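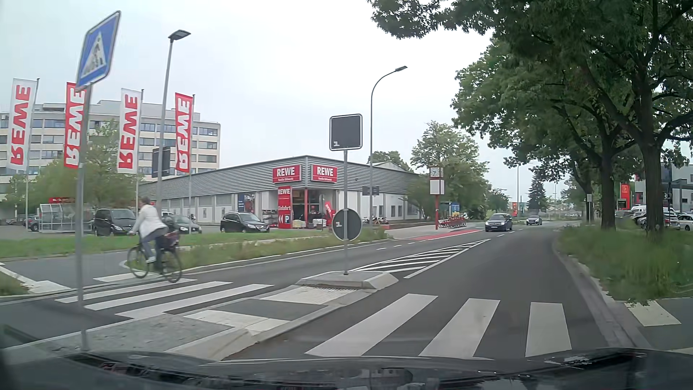

Ticket 203: Cyclist on crossing missing from the training export

Status: reopened
Project: Lolwood driving set
Reported by: Marijke De Bruijn
Assigned to: Dirk Meinecke

Problem

The clip with the supermarket crossing is in the raw store and plays fine. In the training export it's gone. The export log says "dropped, low interaction" and gives nothing else. There is a cyclist at the far end of the zebra, right over by the other lane, and two oncoming cars past the island. If that counts as low interaction I'd like to know what we are paying the selection step to find.

Steps to reproduce

Run the Stenico selector on the Monday batch with default settings. Open the drop list. Search for the clip.

Expected: clip kept, tagged crossing + cyclist.
Got: clip dropped, no tags at all.

Comments

Dirk Meinecke, 9:40
Ran it again, same result. The selector only scores objects inside the ego lane corridor. The cyclist is across the island and heading left, so as far as the tool is concerned there's nobody on our half. The vendor notes call this intended behavior. Closing.

Marijke De Bruijn, 10:15
Reopening. "Intended" by whom? A driver coming up on that crossing looks at the whole crossing. We want the model to learn from what the drivers do there, and the examples where somebody is on the far half are the ones where I'd expect it to be unsure. Please check how many more went the same way before we call this a one-off.

Dirk Meinecke, 11:30
Pulled the drop list for the batch. 30 clips with a crossing in them, 7 of those have a person or bike on the far half only. All 7 dropped. So it's consistent, I'll give it that.

Tried widening the corridor setting to take in both lanes. That brings the 7 back. It also brings back a pile of clips where the only thing found is a row of parked bicycles by a store. In this one it boxed the red bikes at the foot of the clock post and scored them higher than the rider. I don't trust the score for anything now.

Marijke De Bruijn, 11:52
Does it read the traffic island at all? The blue crossing sign is standing on it in plain view.

Dirk Meinecke, 13:05
It reads the sign. It then treats the island as the end of the crossing, so we get a three-stripe crossing on our side and the four stripes on the other side are filed as "road marking, other." The hatched area past the island gets the same label. Asked Toltent support about this. They suggested retraining the selector on more crossings, which we can't do because the selector keeps throwing the crossings out.

Marijke De Bruijn, 13:20
Did you say that to them?

Dirk Meinecke, 13:24
In nicer words.

Dirk Meinecke, 15:45
Workaround for now:

1. Leave the corridor at default for the main run.
2. Run a second pass with the wide corridor on crossing clips only.
3. Switch on "ignore static bikes" for the second pass.
4. Merge by clip name and check the drop list by hand before export.

With that, 5 of the 7 are kept, this clip included. The other two still fail on step 3: the riders get marked as static and removed. I've put them back manually, with a note.

Marijke De Bruijn, 16:10
So the setting that removes parked bikes also removes people riding them. I'll accept the workaround for this export and no further. Lowering priority, leaving it open. Please don't let the tool's own summary stand as proof of coverage. It reported full coverage on crossings for this batch, and that was before anything was fixed.

Dirk Meinecke, 16:18
Export restarted with the merged list. Log is in the Voß folder. Waiting on Toltent about the island.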